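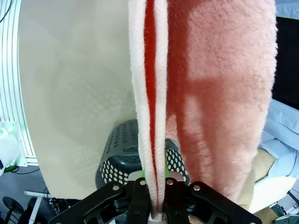
Figure 3. Wrist camera view with a folded edge of pink fabric held between the fingertips; the laundry basket is behind it.

4.2 Edge-conditioned grasp switching

The grasp planner in Terkura treats a towel as a set of edge segments and not as a surface. Each segment carries a direction, a length, and a score for how likely it is to be a single hem. The score comes from the wrist stream alone. We tried adding the fixed camera at this stage and dropped it, as the two views disagreed most often when the cloth was close to the fingers and hidden from outside.

A folded edge is the main source of error. Two layers gathered between the fingers produce a strong, straight response that the segment detector ranks above a true hem. In Figure 3 the fold narrows toward the grip and shows a red band between two white borders. A detector trained on contrast alone takes such a band as a boundary. We therefore add a fold term, which compares texture on the two sides of each candidate segment and lowers the score when they match.

The fold term was trained on 2,044 wrist crops, of which 434 were labeled as folds by hand following the Ritchie protocol. Crops in which the annotator could not decide were left out of training but kept for the calibration step in Section 4.4.

Once both arms hold a corner, control passes from the segment planner to the tension controller. The handover requires that the two fingertip positions be stable for 9 consecutive control cycles and that the top edge be visible between them.
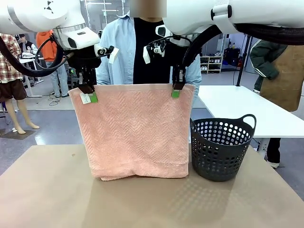
The tension controller then moves the wrists apart along the line joining the fingertips until the top edge is straight to within a set tolerance. Contact between the lower hem and the table is allowed. Earlier versions lifted the cloth clear of the surface first, which lengthened the motion and gave the planner no better estimate of the lower corners.

Both modules run as separate processes and share state through the Bendov message layer. The segment planner publishes its full candidate list, including rejected segments, so that a failed grasp can be replayed offline with different weights. The replay tool, written by Blair Baxter, reads the same log format as the live system. All 1,077 logged episodes from the Suvcombe site were replayed after each change to the fold term, and a change was kept only if it did not raise the rate of false hem selections at the first grasp.

Weights were fixed before the trials reported in Section 5.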